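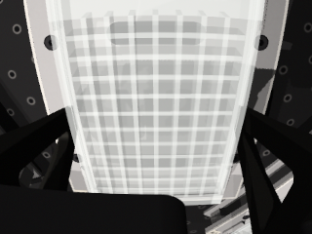 Slide 1. Plate between the fingers, wrist view. Simulated cell.

Good morning, thanks for staying on after coffee. Name, Dollard, bench automation side. Twenty minutes, questions at the end unless something is plain wrong, then shout.

Title on the programme says "standards". Bit grand. These are house rules for arms that handle plates. Written at Dollard over the last year with Els Kuipers, then pulled apart by Jeanine De Haan at Jarholm, who runs the same kind of bench and disagreed with most of draft one. What you get today is what survived.

Why bother. Published safety standards cover the big stuff - forces, stops, guarding, who can be near the arm. Read them, follow them, not my talk. They say nothing on how you should hold a plate. Or what has to be written down before a job goes from the simulator to the real bench. That's the gap.

RULE GROUP ONE - the grip

Grip from the sides, fingers level, same height both sides. Sounds obvious. Bart Meijer went through our old job files and found grip heights typed in by hand, differing from job to job, no note of who or why. So now: grip height lives in the labware file, one place, with initials next to it. Change it there or don't change it.

Open width before approach is a set value too. No "a bit wider to be safe". A bit wider is how you clip the neighbour.

Every grip gets checked from the wrist camera AND from a room view. Wrist view alone flatters you. Fingers look lovely, meanwhile the elbow is somewhere daft.

(pause here, ask who checks both. expect few hands)

RULE GROUP TWO - the path

No travel at plate height. Up, across, down. Costs seconds, pay them. Luuk Claeys will tell you the seconds add up over a night run, and he's right, and we still do it.

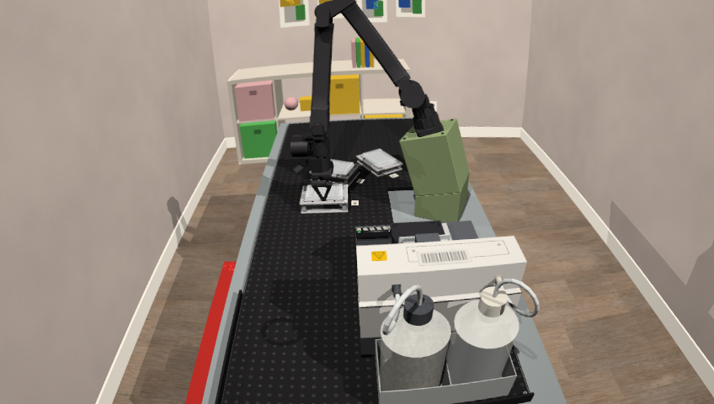

Second thing on paths: whole arm, every link. Not just the tool. People draw a nice line for the fingers and forget the rest has to go somewhere. Our reveiw form now asks for the closest point between any link and any fixed item, in writing, and the reviewer can't be the person who wrote the job.

Keep-out volumes. Drawn round anything tall and anything that holds liquid. Hoses and tubes count as part of the thing they're attached to. Draft one didn't say that. Jeanine's note in the margin was one word, "tubes", underlined 3 times. Fair.

A keep-out is a box with margin, and the margin is a number somebody signed for. If you want to shrink it, you go back to that person. Nabil Obeidat owns ours. He says no a lot. Good.

Stop positions - if the arm halts mid-job, a person has to be able to reach the plate without leaning under a link. Test it. Pause at every waypoint and look.

RULE GROUP THREE - the layout

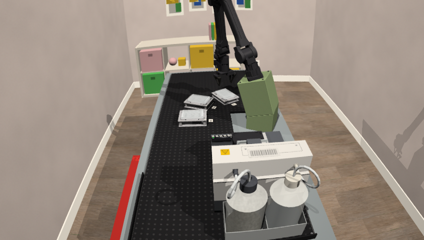 Layout is where most of the arguments were. Everyone has a bench that "has always been like that". Our rule: the sim layout and the bench layout are one document with one revision number, and if they differ the job doesn't run. Take the cell on screen. Three plates on their holders, none of them sharing an angle with a neighbour by luck - each pose is in the layout sheet. Same for the little white markers lying flat between them. And the two bottles in the tray at the front, tubing looping up from the caps, so the keep-out there is drawn to the top of the loops and not to the caps. That's the clause Jeanine got in.

Warning labels stay readable from where the operator stands. Don't park a fixture in front of one. Same for barcodes if you scan them.

Shadows and lighting - put them in the sim. A vision check tuned with flat light is not a vision check. We had 2 jobs at Drorkum pass every sim run and then miss on site one afternoon in September, low sun, blinds up. Now the test set has to have hard shadows in it or it gets sent back.

SIGN-OFF (go fast if past the 15 min mark)

Job moves from sim to bench when:
layout revision matches
clearance form filled in, second person
20 clean runs in a row, sim, shadows on
slow run on the bench, empty plates, hand on the stop
names on all of it

One fail, count goes back to zero. Van Dijk asked for "19 out of 20 is fine surely". No.

What we haven't sorted: lidded plates. Seperate draft, Els has it, send her your horror stories. Also who signs when the night shift has one person on. Don't have an answer, would like one.

Copies of the rules by the door, two sides of A4. Take them, change them, tell us what you changed.

Questions. If Luuk starts on cycle time, give him one minute.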